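Kavside Desk Dock for Mac Laptops

One cable in, and your whole desk wakes up. The Kavside Desk Dock is a small metal box that sits behind your laptop and takes care of the monitor, the keyboard, the backup drive, the network and the charging. We've been running it on our own desks with both older and newer Macs, and we love how little we think about it!

Reviewed and updated 2022-08-27

What it does

Plug the attached cable into any USB-C port on your Mac and the dock does the rest. There's no driver to install for the basic ports, and macOS will remember how your screens were arranged the last time you connected. Charging starts right away (even with the lid closed), so you can leave the power brick that came with your laptop in your bag.

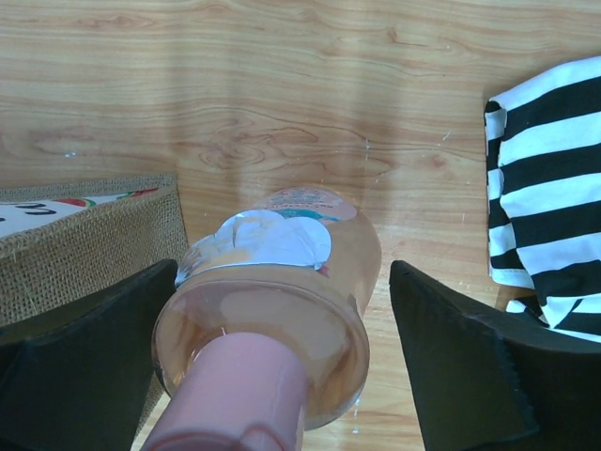

Desk space was the big thing for us when we picked this dock. It's shorter than most paperbacks and you can stand it on its side, so it tucks in behind a monitor foot and leaves the front of the desk for the things you reach for. And those things do leak! A plastic bottle lying on its side, full of pale orange-pink liquid like this one with the pink cap, is just the sort of neighbor you want well away from a row of open ports. Stand the dock up, ports to the back, and run the cables down behind the desk.

Ports

Front: one USB-C, one USB-A, SD card slot, headphone jack
Back: 2 USB-A, one USB-C, HDMI, Ethernet, power in
Attached cable: USB-C, long enough to go around a large monitor

The front USB-C port is the one to use for a phone or a fast external drive. The back one is fine for a keyboard or a printer, and it keeps sending power when the Mac is asleep, so a headset plugged in there will be charged in the morning. 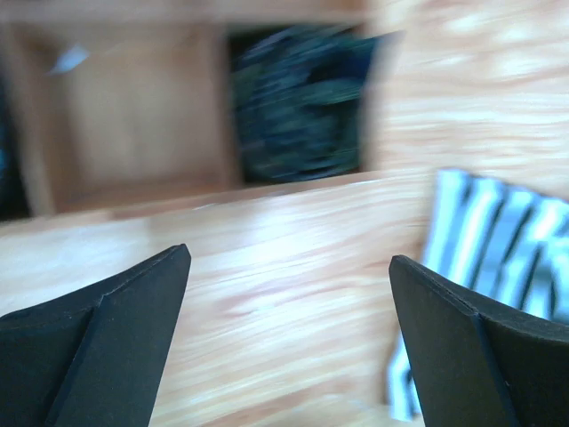
If you use a Time Machine drive, put it on one of the back USB-A ports and leave it there. Backups pick up again whenever you connect, and you only have to remember one thing before you walk off with the laptop: eject the drive first. We keep the eject icon in the Finder sidebar, and a Bikiveo menu bar app can do it for every drive at once with a single click (it's a nice little app, and the free version is plenty).

Using it with two Macs

The dock talks to one computer at a time. Swapping is as easy as moving the cable, and your keyboard and mouse come along with it. If you want a button for that, the Hondeo switch box works well between the dock and both machines, though you'll need one more cable.

Specifications

Weight: 638 grams, without power supply
Case: gray aluminum, no fan
Display: one external monitor over HDMI
Works with: any Mac with a USB-C port
In the box: dock, power supply, rubber feet, vertical stand 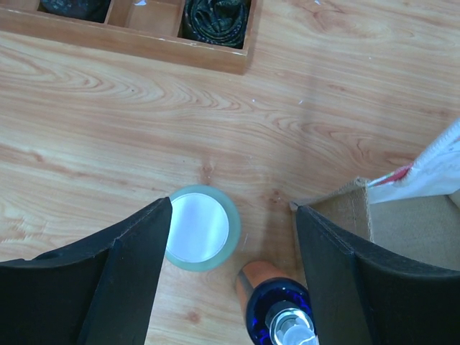 Setup tips

Connect the power supply first, then the monitor, then the Mac. If the screen stays black, unplug the laptop cable, wait a few seconds and try again. For a monitor that looks fuzzy, open the Displays settings and pick a different scaled size. The network port shows up by itself in Network settings, and you can drag it above Wi-Fi in the service order if you'd like the wired connection to go first.

The case gets warm during big file copies, and that's fine. Leave a bit of air around it and don't stack a drive on top.

Goes well with

Kaufmann braided HDMI cable
Hondeo two-way USB-C switch box
Kavside under-desk bracket, coming in November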